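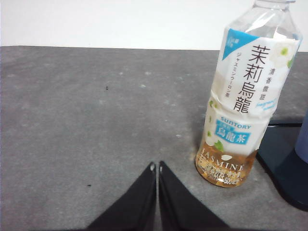
## Lornside drinks fair, notes from the day

Typed up on the train home so excuse the state of it. Went for the cold tea mainly, plus anything on labels and cartons.

Got there 9.40, doors at ten, queue already back past the bike racks. Badge printer down. They waved us through in the end with stickers. Coat check £3, card only.

Hall is bigger than last year, they've opened up the far end. 285 stands according to the map, a fair few of them syrups. Aisle letters skip from F to H and I lost ten minutes looking for G.

### Cold teas

Better than I expected. Most of the unsweetened stuff used to taste of wet cardboard. Jasmine oolong everywhere this time, and the good ones are properly floral without going soapy. Had it plain, then with lemon (don't). One barley tea, toasty, would drink again. Peach green tea still far too sweet for me and everyone seems to be making one.

Minimum orders are the problem for us. Cheapest importer wants 2,000 bottles mixed, and only three flavours in the mix. Another would do 300 but the unit price goes up so much you'd be selling it at café prices from a shop fridge. Took both price lists.

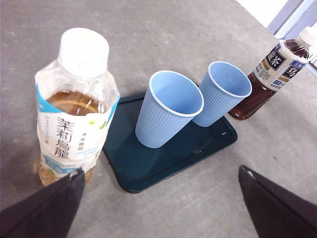

*Jasmine oolong, plus the two blue cups.*

### Everything else

Peñalver: citrus presses and cordials. Bitter orange cordial very nice, label hard to read from any distance. Glass only, so heavy to post. They'll send samples in December, wrote my adress on the back of a leaflet, we'll see.

Nolteck do shelf labels and small fridges. Fridge was quiet, which matters in our shop. Door opens the wrong way for the corner by the till and swapping the hinge is extra. Asked for a quote with it and without.

Curitville coffee had the longest queue of the day. 15 minutes for a thimble. Nice coffee.

Talk at two on deposit schemes, standing room only, mic kept cutting out. Got the slides link at least. Main thing for small shops is storage space for returns, and no answer on that yet beyond "talk to your wholesaler".

Lunch: cheese roll, £7.50. Bring sandwiches.

### To do

- ring the importer re mixed cases, ask if barley can go in
- chase Nolteck quote
- measure the gap by the till, properly this time
- claim the train fare
- find out wether the December samples are free or just free postage

Missed the whole upstairs floor. Shuttle back to the station stops at 4.30, the next one is an hour later and there's no shelter.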